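Home | Past issues | Kitchen | Table | Letters | Subscribe

STAND UP YOUR PLATES
September issue
By the Clellar Kitchen Letter

Last month's question was a throwaway at the bottom of the page: do you stack your everyday plates, or do you stand them on edge? We got 253 answers, which is more than the pie crust issue and the knife issue put together, and a good many of them ran to several paragraphs. You people have feelings about plates! So this month the whole kitchen section goes to the plate rack.

I should say where I stand. I grew up with a stack. Dinner plates at the bottom, lunch plates on top of those, a few odd saucers on top of everything, and if you wanted a dinner plate you lifted the whole tower with one hand and fished with the other. I did that for years and never thought of it as a chore. Then I moved into the apartment on Koditz Street, where the cabinet shelves are so close together that a decent stack won't fit under them, and I bought a plate rack mostly out of spite. I have been a plate rack person ever since (and a bit of a bore about it, I'm told).

What I love is that you can get at any plate you want. The one at the back is as easy to reach as the one in front. You see the colors, too. If your plates are all the same white this won't matter much to you, but if you've been picking up singles in soft colors the way I have, standing them up is half the fun. A pink plate at the bottom of a stack might as well be in the basement. 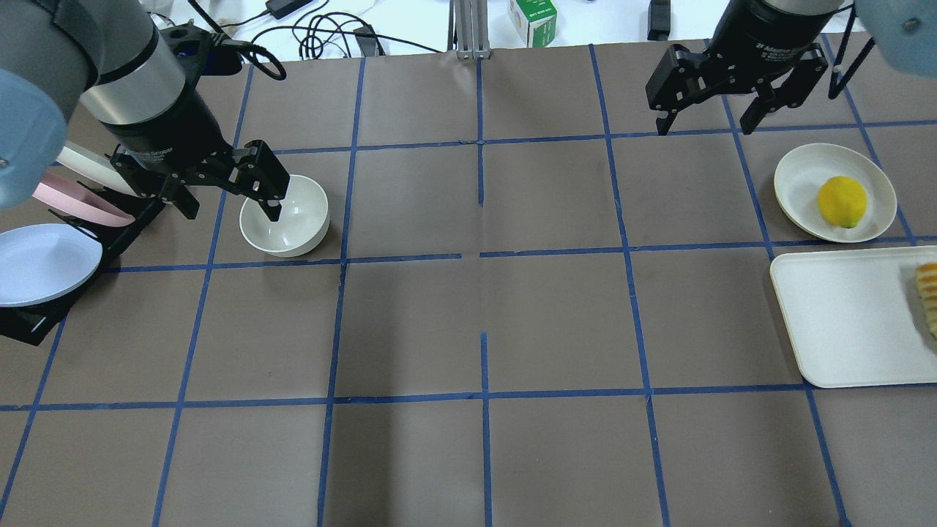 Size is the part that trips people up. A rack that holds a lunch plate nicely may let a big dinner plate lean way back, and then the rim sticks out past the rack and catches your sleeve. Before you buy anything, measure your biggest plate. Mine is just under 11 inches across, and I've had to send back one very handsome rack that couldn't cope with it. Measure the depth of the shelf as well, and leave some air in front so the door can close.

Then there's the question of one long rack or several separate holders. I used to think separate holders were fussy. I've come around completely! You can space them out for thick plates or push them closer for thin ones, and you can set them at an angle in a deep cabinet so each plate peeks out from behind the one before it. A straight row facing the door shows you one plate and a lot of edges. A row set on the diagonal shows you a bit of everything. It does eat up more shelf, so try it out on the table first.

And I do mean on the table. The best thing I learned all summer came from the storage evening at the Harkulach community kitchen, and it costs next to nothing: brown paper and a roll of blue tape. Cover the table with the paper, run the tape in straight lines both ways until you have squares, and treat every square as a piece of your shelf. My own shelf is 26 inches wide, and once I'd marked that out I could see right away that I'd been planning to put far too much on it. Move things around as long as you like. The bowls go here, no, the bowls go there, and you haven't emptied a single cabinet yet.
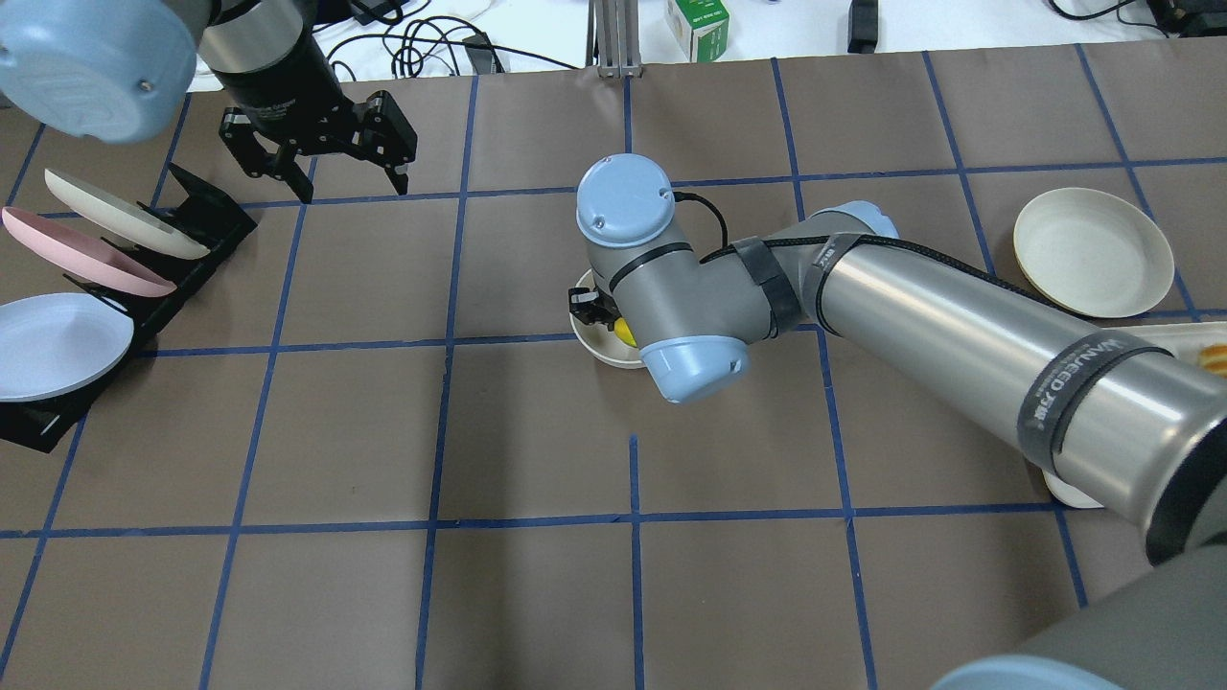 Cream, pink and pale blue plates in a black rack, and a bowl out on the taped squares.

Speaking of bowls, they're the reason most racks fail. A deep bowl doesn't want to stand on edge. It rolls, or it takes up the space of several plates and sulks. Leave your deep bowls flat, on their own patch of shelf, right beside the rack where your hand goes anyway. Shallow dishes can go either way. I keep mine flat because I use them for lemons, garlic, the heel of the bread, whatever is about to be dinner.

That brings me to color, which took up a surprising number of your answers. Plenty of you arrange plates from light to dark. Several of you put the favorite in front. One household rotates theirs every Monday so that each plate gets a turn at being used first, and I think that's wonderful and would never keep it up. My own habit is palest at the back and biggest in front, for the simple reason that the big one is what I grab most nights. If you have three colors that get along, that's plenty. Cream, a quiet pink and a pale blue look lovely together, and you can set a yellow lemon next to any of them and feel you've done some decorating. 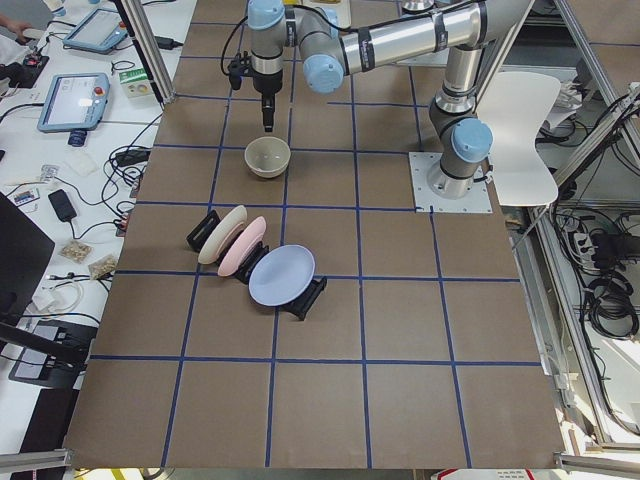 Three plates on edge in a diagonal row, with the bowl a little way behind them.

A few practical odds and ends from the mailbag:

Wipe the slots. Crumbs and dust get down in there and you won't notice until you pull out a plate with a gray line along the rim. An old toothbrush does it.

Don't put plates away wet if your rack lives behind a closed door. Let them drain by the sink first. Lots of you have two racks for exactly this, one out and one in, and the ones who do are very happy about it.

If the plates clink when someone walks across the floor, the rack is on a wobbly shelf. Put a folded dish towel under it. A strip of shelf liner works too and looks tidier.

Chipped rims go on the upper side where you can see them, so you don't slice a finger reaching underneath. Or retire the plate! I have a chipped one from the Demirtaş closing sale that I should have let go long ago, and it sits under a plant now.

Heavy stoneware is better off lying flat if your rack is a light one. Give it a gentle push with the plates in it, and if it tips, you know.
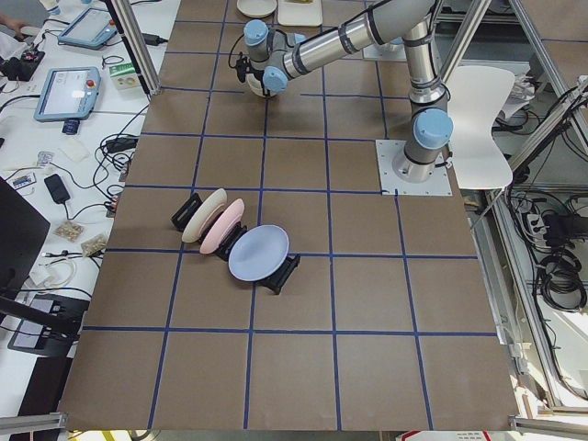
One reader wrote in to say that she tried standing plates for a whole winter and went back to stacking, and that she'd like it on record that stackers are not lazy. Her kitchen has a single cabinet for a family of five, she said, and a rack that holds a handful of plates takes the room where she can stack two full sets. She puts a paper towel between each plate so the glaze doesn't get scratched, keeps the stack short, and stores the big platter somewhere else entirely.

Fair enough, and the paper towel is a good trick that I'm going to borrow for the holiday plates. If your stack is short and you can lift the top half without holding your breath, leave it alone.

For the rest of you, try the brown paper and tape this weekend and let me know how your squares came out. Next month we're doing lids, and I already know it's going to be a long one. Send in whatever you've got, especially if you've found a way to keep the glass ones from sliding.

Contact the Clellar Kitchen Letter | Copyright Clellar Kitchen Letter, all rights reserved | Back to top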